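July, bench 2, started 14:00

Second pass at the Verovell planner update. Release note says it "handles cluttered surfaces." Not taking that on trust after last month.

Ran the segmentation node alone first, planner off, 278 wrist images replayed from disk. Banana mask is fine, as you'd expect for a saturated yellow thing on white. The board is the trouble. The white surface merges with the white tabletop and the node hangs on to the gray rim and nothing else. In 54 images it called the handle slot a separate object. The old Dasent build did that too, so I don't see what we gained.

Then there are the specks. The depth filter is supposed to drop anything that small. It does, at the default threshold, but then it also eats the stem end of the banana, and the grasp center moves toward the middle of the board. Lower the threshold and the specks come back as obstacles. Planner log filled up with "no collision-free approach" at 14 mm clearance. Over crumbs. 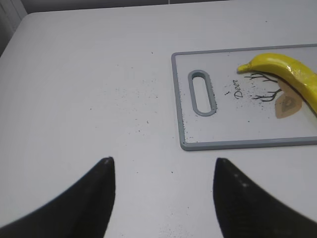 Wrist view, fingers open, banana on the "Deer" board. The densest cluster of specks is between the handle slot and the lettering.

Seed 1966 gives a clean plan every time, which makes me trust the other seeds less. Would like to see whether the Lüthi filter with per-object thresholds does any better before anyone writes "fixed" in the tracker.

To do: mask the printed antlers or branches by hand in ten images and rerun. Leave the clearance setting alone until then.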